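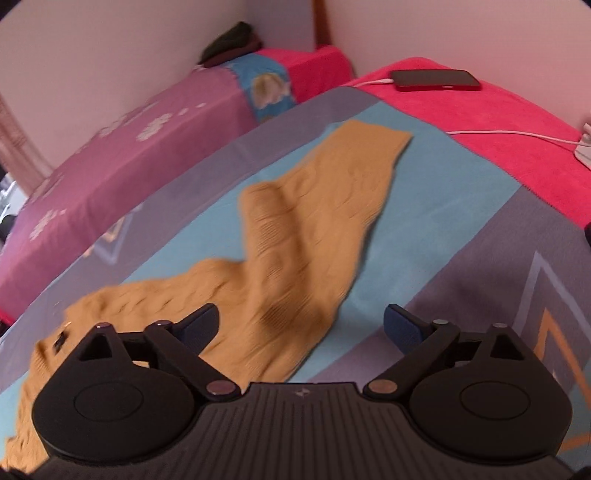 What should a written rule for collecting gripper demonstrations cover first?

Where a recording starts and where it stops. Most of the arguments I have had over bad data came down to those two points, and they are cheap to settle in writing before anyone picks up a tool.

I have been meaning to write up our house rules for a while. Wiremu Cosgrove asked me for them in March, I sent him a messy text file, and he wrote back with more questions than the file had lines. This is the cleaned-up version, as of October 27, 2024. It applies to hand-held gripper work in homes, mostly cloth: sweaters, towels, pillowcases, that kind of thing. If you run a fixed arm in a cell, the safety standards you already follow come first and most of this will be beside the point.

Start and stop

Start with the fingers open and nothing between them. Hold still for 3 seconds. Do the task. When the garment is released, back the fingers away from it and hold still again before you stop. We used to let people stop whenever they felt finished, and a good share of the recordings ended with the cloth still held. Those are hard to use, and you can't fix them later.

If you drop the garment, keep going. Pick it up again and finish. Mark the recording as "recovered" on the log sheet. Ladi Uzor fought me on this one. She wanted every drop thrown out. We tried it her way on the Uvstead set and lost too many good recoveries, so we changed the rule and she wrote the new wording herself.

The room

Leave the room the way people live in it. Don't strip the bed. Don't swap the patterned cover for a plain one. A policy trained only on knitwear lying on white sheets will struggle the first time it meets stripes or a bright blanket, and real bedrooms have plenty of both.

There are limits. Before recording, walk through the room and look for:

Mail, prescriptions, ID cards, or anything with a name and address on it
Family photos
Computer or tablet screens that are on
Phones with the screen lit

Phones can stay where they are if the screen is dark. Charging cables can stay too, as long as they don't cross the part of the bed you're working on. A cable under a sleeve gets pulled along with the sleeve, and then you have a phone on the floor and an unhappy host.

Mirrors are a problem because they show the person holding the tool. Cover them or work with your back to them. I go back and forth on which is better. Covering is safer, but people forget to uncover them and one host was quite annoyed to find a pillowcase hanging on her closet door.

Consent

The host signs before the tool comes out of the bag. Everyone else who sleeps in the room gets told, including kids, in words they can follow. If someone says no, that room is out and you don't ask twice. We keep the signed sheet apart from the recordings and link the two by number only.

A host can pull out later. Our sheet gives them 40 days, and after that we still remove the files if asked but can't promise to untrain anything. I'd like that wording to be better. If your group has found a more decent way to say it, please send it.

Checking the tool

Do this at the start of every session and again after every break.

Open and close the fingers fully. They should meet evenly, and neither side should lag.

Look at the pivot pins. Tighten any that have worked loose. Lint gets in around them, especially from wool, and it takes a soft brush to get it out.

Wipe the fingertips. Don't use hand lotion before a session.

Check the lens for smudges. I can't count this one as optional anymore. The whole second batch for Tamuno was 165 recordings, and a thumbprint ran through most of it.

Handling knits

Pinch the fabric, don't scoop it. Grab at a seam or a hem where you can. On open or cable knits, don't drag a fingertip across the surface, as it will catch a loop. If you do snag something, stop, note it, and tell the host before you leave. We pay for damage without a discussion.

Keep the garment within reach without twisting your wrist past what an arm could do. This is the rule people break most. A human wrist is very forgiving and it's easy to make moves that nothing at the other end can copy.

Logging

One line per recording: room number, garment type, start pose, result, initials. The Dralero project has 2422 lines in its log now and I have been able to answer every question about it from that log alone. The older Stitum work had no log, only file names, and I have given up on sorting it out.

Still open

I don't have a good rule for pets. At the moment we shut the door, and the dog scratches at it, and the sound ends up in the recording if audio is on. Wiremu turns audio off for everything. I leave it on because the fabric noise has been useful to me once or twice. For now the sheet says "ask your lead," and I know that's a weak rule.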